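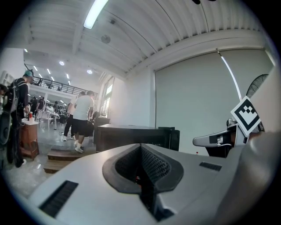
*The long room at Kutstead, looking through to the tables under the mezzanine.*

Ivar Engebretsen makes coffee before he will talk about anything, so our conversation began with a hunt for the sugar and took a good while to reach the furniture, which was what I had come to ask about. He has looked after the long room at Kutstead for 11 years now, and before that he sold office fittings for a firm called Pronar, and he says the one job has never quite let go of the other.

"I can't walk past a cupboard without opening it," he told me. "My wife won't go to hotels with me any more."

The big dark brown cabinet in front of the blind was his first purchase. He paid £80 for it at a house sale one April, brought it back in a borrowed van and then found it was a fair bit heavier going in than it had been coming out. "We had it stuck in the doorway for most of an afternoon. People were climbing round it to get to their classes! But I like it there. It's plain and it's flat on top, and somebody always wants somewhere to put a thing down."

The smaller one, in the reddish-brown wood, he is fonder of still. It came from a dentist's in Ayala Street that was closing down, and it has ended up as the place where the cups go, whatever he tries to keep on it. "I put leaflets there once, very nicely fanned out. By lunchtime there was a mug on every pile. So I gave in. A cabinet will tell you what it's for if you leave it alone long enough."

I asked about the blind, because on a bright day the tall window on the other side brings in so much light that you wonder why anyone would cover any of it. He laughed and said that I should try reading a notice in there in the early evening. The blind stays, and so does the long tube light on the ceiling, though he has had letters about both — kind letters, mostly.

Under the mezzanine it is more sociable. The white tables were chosen by the Sendotura reading circle, who use the hall through the winter and who wanted something that wiped clean. Ivar had wanted wood. He lost the vote by 16 to himself, and he still tells it with great good humour.

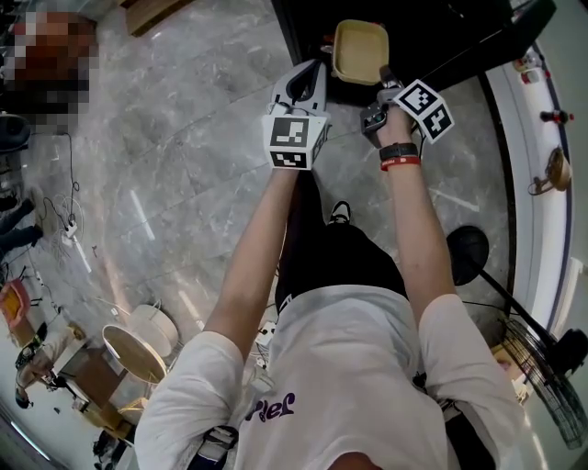 "The floor was the other great argument," he went on, pouring me a second cup I hadn't asked for. "Grey marble pattern. I said it would look like a bank. Well, it doesn't show the dust, and it doesn't mind what you put on it, and I've come round to it completely. I'd have it at home."

What he does mind is cables. He would like another row of sockets along the wall, so that a power strip needn't sit out where people are walking, and he has been quoted £201 for the first of them, a sum he repeated to me twice in case I had misheard.

And the low wooden step? He made that himself, from shelves, for a choir mistress who couldn't see her back row. She has since moved away, and the step has stayed on. "I keep meaning to sand it," he said, and went off to see if there were any biscuits.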